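# Two arms and a pod machine: my go with the Pirnow kit

*July 2022*

I've been promising a few of you a proper write-up of the Pirnow, the two-armed tabletop robot kit that Allside has been pushing at small offices and keen hobbyists. I spent an afternoon with one at their Brerthorpe unit, drank more coffee than I should have, and came away about as doubtful as I went in.

The sales sheet says "your first barista, out of the box". Let's start with the box. What you get for the money is the two arms, their base plates, the grippers and a licence for the Iordache software that runs it all. The table is yours to find, and so is the coffee machine. Bogdan Barbu, who showed me round, was perfectly open about this, but you have to read a long way down the sheet before it says so. The software licence is 498 a year after the first 12 months. I asked what happens if you stop paying. The arms still move, apparently, but you can't teach them anything new.

Teaching is the part they're proudest of. You guide the arms through a job by hand, over and over, and the software builds its own version from your goes. Allside recommends up to 1,000 of these for a job with several steps. Bogdan's coffee routine was built on 1,261. I make a coffee in under a minute and even so I did the sum in my head and felt tired.
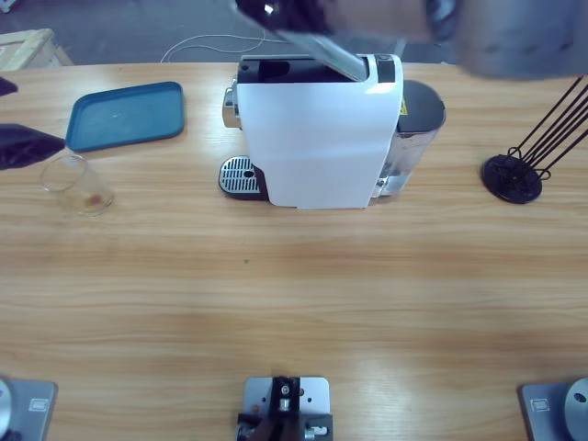

The lever is where I'd look if you get a demo of your own. Picking up a capsule is the bit that gets the gasps, but a lever has to be taken along a curve, and an arm that pulls in a straight line will drag a light machine across the table with it. I'd ask them to shift the machine a hand's width to one side and run it again. Bogdan did this for me without fuss. The first try was fine. On the second the gripper closed on air, stopped, and sat there until he reset it from the laptop. He said the next update in August would sort it. Maybe! I've heard that about printers.

Things I liked: it's quieter than I expected, the grippers are easy to swap, and the manual (written by one Luminița Moldovan, who deserves a rise) is in plain English with every screw size listed at the back.

Things I didn't: no cover for the joints, a laptop that has to stay plugged in the whole time, and a support line that shuts at four. Flynn Paewai, who has had his kit since the spring, tells me he waited nine days for a replacement cable. He still likes it, mind you. He's using his to sort seed packets and says coffee is a daft thing to sell it on.

I'm inclined to agree with him. If you want to learn how this stuff works and have a free winter, there are worse ways to spend the money. If you want a coffee, press the button yourself.

I've asked Allside for a loan unit so I can try it on my own kitchen table. No reply so far.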